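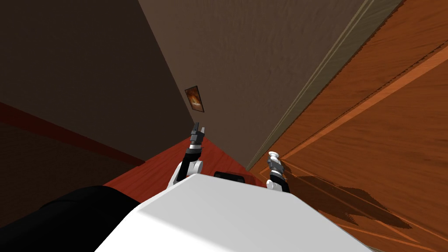
Figure 3. Simulated view over the body of the two-armed robot, with both grippers raised, used in the rule-checking runs.

4.2 What the keep-clear rule does and does not check

The Brideck code of practice asks that a two-armed mobile robot hold its grippers clear of doors, panels and trim until a task calls for contact. We have no quarrel with the aim. Our doubt is about the wording, which leaves "clear" to whoever writes the test. Lukáč, in his notes on the draft, took it to mean a gap measured in the floor plane. The Akl test script takes it to mean that no contact was logged. These are different rules, and a robot can pass one while failing the other.

We ran 844 simulated episodes in Kumoveo and scored each of them both ways. The two readings disagreed in 52. In 30 of those the script gave a pass although the floor-plane gap was below the limit; the rest went the other way, mostly with an arm folded high over the body. A single view from the robot (Figure 3) is a poor basis for settling such cases -- the walls run at steep angles, and distance to a flat surface is hard to judge by eye. Yet the code accepts a reviewer's visual check as evidence, and does not say how many views the reviewer should have.

Supporters of the draft reply that simulation is only a first filter. Perhaps. But the Skendport annex lets a simulated pass stand in for a physical trial when the room model is "representative", a word it never defines. Until it does, we would treat a pass as a record that the script ran to the end, and little more. We also suggest that any report state which reading of "clear" was used, and give the raw distances alongside the verdict.

Related articles
Contact logging in household robot simulators
Who signs off a room model?
Reading the Skendport annex

Shares 55 | Comments 2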